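Hard Water and Soft Towels: What We Learned in the Kovley Dormitory Laundry
Student project report, Household Science

Our group chose this subject because all of us had noticed the same small thing when we moved to Kovley in September, and that was how quickly our towels from home turned stiff. My grandmother always blamed the detergent, and I suppose I came into the project wanting to prove her right!

Kovley gets its water from the limestone hills near Clornness, and it is hard. We took samples from the laundry taps on 3 floors and tested them with drop kits, and the highest reading was 300 milligrams per liter. The minerals in water like this join with soap and settle in the loops of the cotton, so the towel feels rough and soaks up less.
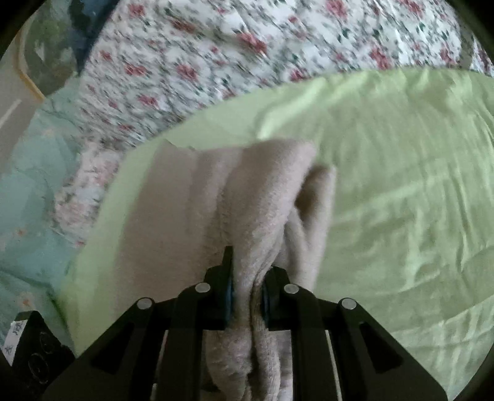

A beige terry towel on a light green sheet.

We also handed out a short survey in May, and we were very happy to get 106 answers back (we had hoped for half that). Most people told us they used more detergent when their towels felt stiff, and quite a few added fabric softener as well. Softener does make a towel feel nicer at first, but it leaves a coating on the fibers, and the towel dries you less well.

For the washing trial we tried white vinegar in the rinse on one batch and plain water on the other, with the same short cycle and the same line in the drying room. The vinegar batch felt softer to everyone in the group, though we knew which was which, and we should have done that part blind. We would also have liked to try the water in Lahtinen Hall, where there is a softener in the basement, but the laundry there was closed for painting until after our deadline.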